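Module 601: Financial Markets and the Wider Economy
Handout 5: Why share prices and bond yields move together, and when they don't

These notes go with the Thursday lecture. Read sections 1 to 3 before the class. Section 5 is for the problem sheet.

1. Starting point

A share is a claim on a stream of future payments. Its price is the value today of the dividends the market expects, discounted at a rate made up of two parts: the yield on a safe government bond of similar life, and a premium for risk. In the simplest case of steady growth,

P = D / (r + p – g)

where D is next year's dividend, r the safe yield, p the risk premium and g the expected growth of dividends. The formula only works if r + p is greater than g. When the gap between them is small, a slight change in any of the three moves the price a long way.

2. A rise in yields

Suppose r goes up and nothing else changes. P must fall. This is the case most newspaper reports have in mind when they say that shares fell on fears of higher rates.

In practice r seldom moves alone. If yields rise on news of stronger output, g is likely to rise too, and the effect on P can go either way. If they rise on news of higher inflation, the result depends on whether firms can pass on their costs. If they rise on doubts about public borrowing, p may go up as well, and both changes push the price down.

It follows that the sign of the link between shares and bonds tells us something about the kind of news reaching the market. It should not be treated as a fixed number.

3. Worked case: Stusell and Urquhart

Stusell makes machine parts and sells mostly abroad. Urquhart runs water and power networks under a price cap. Both are expected to pay a dividend of 5 pence next year. Take r + p as 9 per cent for each.

For Stusell, g is 4 per cent, so P = 5 / 0.05 = 100 pence.
For Urquhart, g is 1 per cent, so P = 5 / 0.08 = 62.5 pence.

Now let r rise by one point with g unchanged. Stusell falls to 83.3 pence, a loss of 16.7 per cent. Urquhart falls to 55.6 pence, a loss of 11.1 per cent. The firm with faster growth loses more, as a larger share of its value lies in distant payments.

Let g for Stusell rise by one point at the same time. Its price goes back to 100 pence. The price cap means that Urquhart gets no such help.

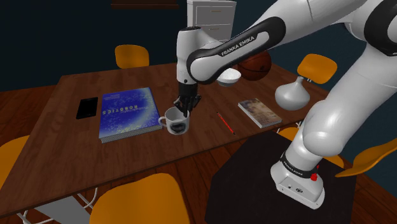
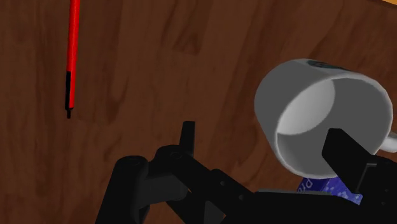

Computer-rendered views: robot arm and mug (first), marker on a wooden tabletop (second).

4. The risk premium

The premium p cannot be observed. It is usually backed out from the price, given a guess at g, so any error in the guess ends up in p. Students often report a "fall in the risk premium" when all they have found is a growth forecast that was set too low.

Two common measures are used on this course:

(a) the earnings yield less the yield on index-linked bonds;
(b) the dividend yield plus forecast real growth, less the same bond yield.

Measure (a) is easy to work out but takes no direct account of growth. Measure (b) does, at the cost of needing a forecast. State which one you are using – marks are lost every year for leaving this out.

5. For the problem sheet

The Flolbridge data file holds 20 years of monthly figures for a share index, a ten-year bond yield and consumer prices. Use the Randetti method from Handout 4 to split the sample into periods of high and low inflation. For each period, find the correlation between monthly share returns and monthly changes in the yield.

Use changes in the yield and not its level. Give results to two decimal places. Comment on the sign in each period with reference to section 2.

Sheets are due by 4 pm on the day of the next lecture.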